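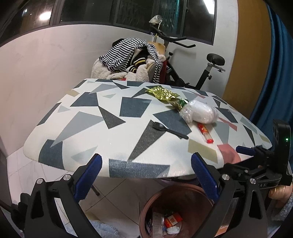
Who's going to clear the table?

I have a test for anyone who tells me the housework robot is nearly ready. I don't ask about backflips or folding shirts. I ask whether it can clear my table after a long evening, and I mean all of it, the sweet wrappers and the black plastic spoon and that see-through bag that's been scrunched into a ball. Most people I ask go a bit quiet at the bag.

I've been writing about home gadgets for nine years, and I've been promised this machine for every one of them. So in August I went to Festbridge, where a firm called Pretmont has been trying to teach arms and grippers to tidy up, and I spent far longer than I'd planned talking about rubbish. I loved it!

The person to talk to there is Macarena Carrasco, who runs the chores side of things. She laughed when I told her about my table test. "Everyone wants to show me a mug," she said. "A mug is lovely. It has a shape and it keeps it. Bring me a foil wrapper and we'll have a proper conversation."

Foil, she explained, is a pest. It's shiny, so a camera sees the lamp and the curtains in it as much as it sees the thing itself. It's crumpled, so no two bits look alike. And it weighs next to nothing, so when two fingers close on it there's hardly anything to feel. Squeeze a bit and it changes shape, squeeze a bit more and it's changed again. You and I don't think about any of that, we just sweep it up with the side of a hand while telling a story about somebody's cousin.

Clear plastic is worse. A thin bag lets the tablecloth show through, and if your tablecloth happens to be covered in triangles in grey and pink and blue (whose isn't, these days) the poor machine has to work out which edges belong to the cloth and which belong to the bag. Slim transparent tubes are the same sort of trouble, though a red cap and some red print help a lot. Macarena told me her team gets quite fond of a red cap.

The spoon I'd assumed was easy. It's black, it's solid, it's on a pale cloth. But a spoon lying on a table sits very low, and the fingers have to come down right against the cloth to get hold of it without dragging the cloth along too. The pads help here. Ribbed, slightly grippy ones are popular, the kind you see in blue on a pair of black fingers, and they forgive a lot of bad aim. Bare metal skates about.

Then there's how the machine learns, and this was the bit that surprised me most. A lot of it starts with a person holding the gripper. You take it by the handle, with a camera on board, and you do the chore yourself in somebody's ordinary room, at an ordinary hour, with the windows gone dark and the ceiling light shining back off the glass. The machine later gets to study what the fingers saw. Pretmont had 900 of these tidying sessions when I visited and wanted 2,000 before trying the next version.

I had a go. It is much harder than it looks! Your own fingers are right there, wrapped round the handle, doing nothing useful, and you're stuck with two stiff pads. I picked up a sweet wrapper on my third try and was so pleased that I dropped it again on the way to the bin.

Ah yes, the bin. Picking up is only half the job. A round bin tucked under a table is a perfectly sensible place for a bin if you have an elbow. For an arm bolted to a base it's a nightmare, as it has to get down past the edge of the table, miss the table leg, and let go over the opening. And letting go isn't simple either, because thin plastic likes to cling to the pads. I watched an arm shake a scrap of wrapper over a bin like a cat with a wet paw.

Macarena has worked on the shop-floor side as well, at a packing plant called Valdebenito, and I asked her which was further along. She didn't need to think. At the plant the same box arrives in the same place all day, and if it doesn't, someone moves a rail until it does. No one is going to fit rails in your living room. Your living room has an exercise bike with a carrier bag hanging off it, and a chair that gave up being a chair when the fleece and the stripy top landed on it.

That chair would defeat everything I saw. Which of those clothes are clean? Which does somebody want left exactly where it is? I can't always tell you that about my own.

A rival outfit, Zedier, says it will have a table-clearing arm in homes within three years. I asked to see it work and was sent a video of a mug.

Macarena's guess was more modest. She thinks a machine that clears the solid things, spoons and tubs and tubes, and leaves the floppy stuff in a heap for you, could be good enough to sell before long. I said I'd take that. She said I'd be the one emptying the bin, mind, as they haven't started on bin liners.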